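Home > Support > Nasley bench sealer > Set-up guide

Section 3: Loading compostable film and making the first seals

Read Section 2 before you start. The sealer must be level, plugged in and switched off at the wall. The instructions in this section are for Carrilho plant-based film on the standard core. If you are using ordinary polythene, go to Section 5.

Revised Jan 23, 2019. Replaces the loose sheet supplied with earlier machines.

Before you open the film

Plant-based film takes up moisture from the air. Leave each roll in its wrapper until you are ready to load it, and keep part-used rolls in the resealable bag with the drying sachet. Film that has been left out overnight often feels soft and may stick to itself at the edges. It can still be used for test seals but should not go out to customers.

CAUTION: Do not store rolls on top of the sealer or above a radiator.

Check the label on the end of the core. It should read 238 mm. A wider roll will rub against the side plates and a narrower one will wander.

Wipe down the bench and the feed plate with a dry cloth. Do not use spray cleaner on the feed plate. Any liquid left there will mark the film and can dissolve it.
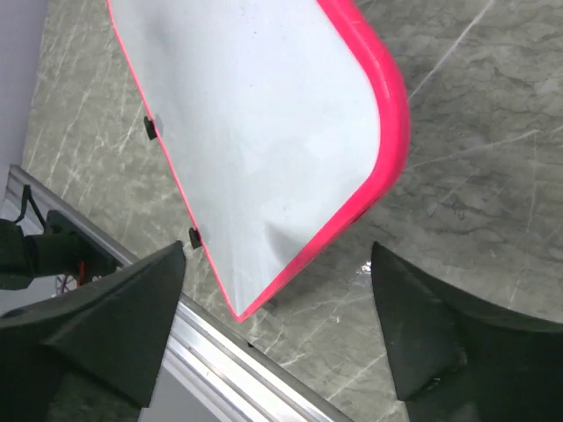
White panel with a bright pink rim.

3.1 Loading the roll

1. Lift the rear cover until it clicks.
2. Pull out the spindle from the left. It is a firm fit on new machines.
3. Slide the roll on to the spindle with the loose end coming off the bottom towards you.
4. Push a grey collar up to each end of the roll and tighten by hand.
5. Put the spindle back. The flat on the end must face down.
6. Turn the roll once by hand. It should move with slight drag and stop when you let go.

If the roll keeps turning, tighten the brake screw a quarter turn and try again. If it will not turn at all, the collars are too tight.

3.2 Threading

1. Draw the film over the first bar and under the second.
2. Feed it between the jaws, keeping both edges inside the guide marks.
3. Pull through enough film to reach the front lip of the tray.
4. Close the rear cover.

Note: Machines with the Praltetti cutter have a third bar. The film goes over it. Henk De Smet's threading diagram is on the inside of the cover on these models, and you should follow that where it differs from the steps given in this section.

3.3 Setting the temperature and dwell

Switch on and wait for the green lamp. Start with the dial on 2 and the dwell knob at its lowest setting. Compostable film seals at a lower heat than polythene, and most poor seals in the first week come from a dial that has been left too high.

1. Make three test seals without anything in the bag.
2. Let them cool on the bench.
3. Pull each seal apart by hand, from the corner.
4. If the seal peels open cleanly, raise the dial by one and repeat.
5. If the film has turned brown, shrunk or gone brittle beside the seal, lower the dial by one, wait for the lamp, and repeat.

WARNING: The jaws stay hot after the machine is switched off. Keep fingers clear until the lamp has gone out.

Do not go above 7 on the dial with this film.

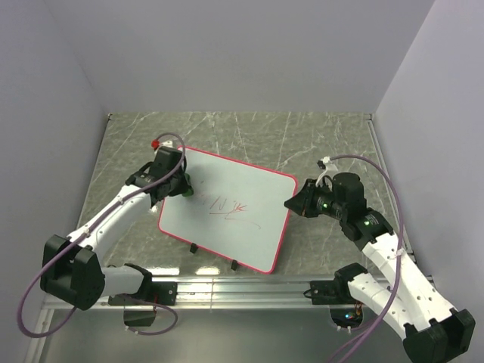 Settings will drift through the day as the room warms up, so note the dial and dwell each time you change them. A paper log is fine, but it tends to get put away with the delivery notes. A small whiteboard with a pinkish-red border, flat on the worktop and marked in thin red pen, can be read from where the operator stands and takes up little room. Write the roll number first, then the dial, then the dwell. Copy the last line into the log at the end of the shift before wiping it off.

3.4 Checking filled bags

Dry goods such as tea, oats and soap flakes can be sealed straight after the empty tests. Fill the bag no higher than the printed line. Dust in the seal area is the usual cause of a pinhole leak, so tap the bag down before closing the jaws.

1. Seal one filled bag.
2. Let it cool.
3. Press gently with the flat of the hand and listen for air.
4. Hold the seal up to the light and look for gaps or creases. 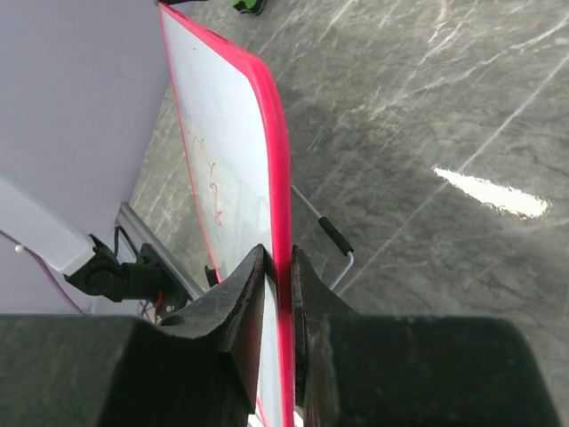 Repeat with a second bag from further along the roll. If both pass, you can begin normal work. If one fails, go back to 3.3 and make a fresh set of empty tests before filling any more.

Note: Do not use this film for anything wet or oily. The Notalach lined film is suitable for oily goods and has its own settings card.

3.5 Scrap and offcuts

Keep offcuts apart from polythene waste. Clean offcuts can go in a compost collection if your collector accepts this film. Ask them first. Labels and tape must come off.

For replacement collars, brake screws or jaw covers, write to Akosua Mahama in the parts office, giving the serial number from the plate under the tray.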